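We moved into the Grelbridge house in August, which anyone with sense would tell you is the wrong month to discover your new home has no insulation to speak of. The lovely old place was built by someone who must have owned a great many jumpers. I've been meaning to write about our first winter for ages, and here I am at the kitchen table with a cuppa and a blanket over my knees, finally getting to it!

The first thing we learned was that the heater in the lounge warms the lounge and nothing else. The second was that my neighbour Anikó Mészáros knows everything there is to know about cold houses. She came over with soup and a door snake she'd sewn herself (filled with rice, very heavy, a lovely mustard colour) and walked through every room holding up a damp hand to feel for draughts. She found plenty.

I spent $80 on foam strips and another $300 on proper lined curtains for the bedrooms, and I'd do the curtains again tomorrow. The foam strips I'm less sure about - half of them have already peeled off the bathroom window.

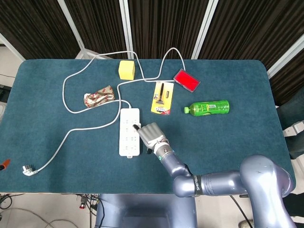 Our wiring is the other thing, and it's as old as the rest of the house. There are two power points in the whole lounge, both behind the couch, so for weeks we lived off a white power strip with sockets in rows and a long white cable trailing away from it, and I never once loved it. Andor Pálfi, our electrician, was very firm that heaters go straight into the wall, so the strip gets the lamps and the phone chargers now. He's coming back to put in more points once he's finished a big job over in Geresau, and I've promised him cake.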